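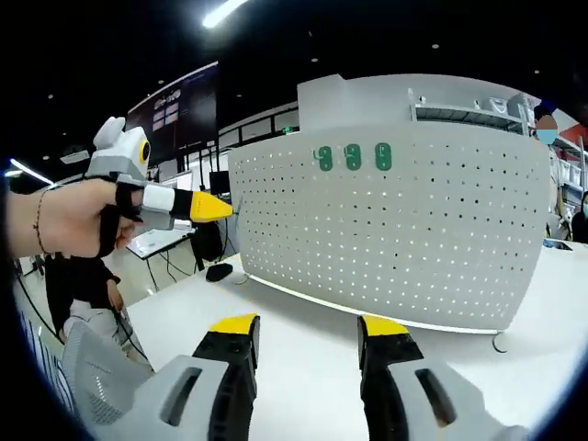

卓上有孔パネルとフックについて、お問い合わせの多い内容をまとめました。壁付けタイプについては別ページをご覧ください。

## ご購入の前に

### パネルだけ、フックだけの購入はできますか

できます。パネル本体、フック、脚部の金具はそれぞれ単品で扱っています。フックは1個から注文できますが、色の指定は同じ形のものに限ります。緑、白、黒は常時在庫があります。そのほかの色は入荷時のみの販売です。

### 平らなパネルと曲面のパネルは何が違いますか

穴の大きさと間隔は同じで、フックも共通です。平らなものは机の奥に沿わせて置く使い方に向いています。曲面のものは机の中央寄りに立てて、手前と奥を仕切る使い方が多いです。曲面のほうは前後に奥行きを取るので、奥行きの浅い机では手前の作業スペースが狭くなります。設置する机の奥行きを測ってからお選びください。

### 他社のフックは使えますか

穴の径と間隔が合えば入りますが、動作の保証はしていません。お客様からは「Fulterのフックが入った」「Zurkoのものは差し込み部分が太くて入らなかった」という報告をいただいています。どちらも型によって寸法が違うため、手元に1個ある場合はまず1か所だけ試してください。無理に押し込むと穴のふちの塗装がはがれます。はがれた部分の補修は有償です。

### 棚板やかごは付けられますか

Vellbergシリーズの小型の棚板とペン立てが付きます。金網のかごは曲面パネルには付きません。背面が平らなため、両端が浮いて外れます。

## フックの取り付け

### フックがうまく入りません

先端を少し上に向けて穴に入れ、奥まで入ったところで下に倒します。まっすぐ押しても止まりません。曲面パネルの場合は、先にパネルを机に置いて安定させ、片手で裏側を支えながら取り付けると楽です。

向きを間違えていることもよくあります。輪の開いている側が手前の上に来るのが正しい向きです(丸形フックの場合)。

### 横一列にきれいに並べるにはどうすればよいですか

基準になる1個を先に付け、そこから穴を数えて同じ段に付けていきます。細かい穴が並んでいるので、目で見当をつけると一段ずれることがあります。付けたい穴に裏からマスキングテープを小さく貼っておくと間違えません。鉛筆の印は白いパネルでは跡が残ります。

フック同士の間隔は、掛ける物の幅で決めてください。イヤホンやケーブルなら穴三つ分ほど空ければ足ります。ヘッドホンは隣を一つ空けたほうが出し入れしやすくなります。

### どの高さに付けるのがよいですか

コードや鍵など、下に垂れる物は上のほうの段が向いています。低い位置に付けると先が机に着いてしまい、掃除のたびに持ち上げることになります。最上段の穴はふちに近く、荷重に弱いので、重い物を掛けるときは二段目から下を使ってください。

### 外すときに固いのですが

手前に引かず、上に起こしてから抜きます。長く付けたままのフックは塗装に貼り付いていることがあります。ぬるま湯で湿らせた布をしばらく当ててから、もう一度起こしてみてください。ペンチは使わないでください。輪の部分が割れます。

### どのくらいの重さまで掛けられますか

丸形フックは1個につき100グラムまで、パネル全体では1,000グラムまでです。曲面パネルは平らなものより倒れにくい形ですが、片側に寄せて掛けると傾きます。左右に分けて掛けてください。

工具類は掛けないでください。ドライバーやはさみを掛けたいというご相談もありますが、丸形フックは輪の開きが小さく、取り出すときにフックごと抜けることがあります。

## 設置

### 机に固定しなくても大丈夫ですか

脚部の金具を付けていれば、置くだけで使えます。金具は丸い形で、底に薄いすべり止めが貼ってあります。机の天板がつるつるしている場合や、人がよく通る場所では、別売りの固定シートを併用してください。

### ぐらつきます

次の順に確認してください。

1. 金具のねじがゆるんでいないか
2. 金具の下にケーブルや紙をはさんでいないか
3. すべり止めがはがれていないか
4. 天板そのものが反っていないか

マウスのケーブルを踏んでいたという例が一番多いです。すべり止めは20枚入りの替えがあります。

### 照明と一緒に使えますか

使えます。パネルの裏や足元に細いテープライトを置くと、穴から光が抜けます。パネルとライトの間は指一本分空けてください。密着させると塗装が変色することがあります。熱を持つ電球タイプは使えません。

光がまぶしいときは、ライトの向きを天板側に変えるか、裏に薄い紙を貼ってください。紙を貼った部分にはフックが付けられなくなるので、先にフックの位置を決めておきます。

### 共用の机で使う場合の注意はありますか

裏側の人の席にフックの先が出ます。先端は丸めてありますが、袖やコードが引っかかることがあるので、両側に人が座る机では付属のキャップをはめてください。キャップをなくした場合は、品番124で注文できます。

## お手入れ

### 汚れの落とし方を教えてください

普段は乾いた布で十分です。穴の中のほこりは、やわらかいブラシで表から裏へ落としてください。手あかが目立つときは、薄めた中性洗剤を布に含ませて拭き、水拭きしてから乾拭きします。アルコールは塗装がくもるので避けてください。メラミンスポンジも同様です。

フックは外して水洗いできます。差し込み部分の水気を拭いてから戻してください。

### 色が変わってきました

窓際に置くと、白いパネルは少しずつ黄色みを帯びます。緑のフックは色が薄くなることがあります。どちらも強度には影響しません。買い足したフックと色が合わない場合は、まとめて交換するか、段を分けて使っていただくのがよいと思います。

## 交換・返品

### フックが割れていました

到着時に割れていた場合は無料で交換します。割れた部分がわかる写真を問い合わせフォームから送ってください。現物の返送は必要ありません。

### 使ったあとでも返品できますか

パネルは、フックを一度でも差したものは返品できません。フックは未開封の袋に限り受け付けます。返送先は倉庫のEsquivelです。店舗に送られると処理が遅れますのでご注意ください。

### 問い合わせの返事が来ません

火曜日は問い合わせ窓口を休んでいるため、返信は翌日以降になります。それでも届かないときは、迷惑メールのフォルダを確認のうえ、注文番号を添えてもう一度フォームからお送りください。8月は夏季休業が入るため、返信にさらに日数がかかります。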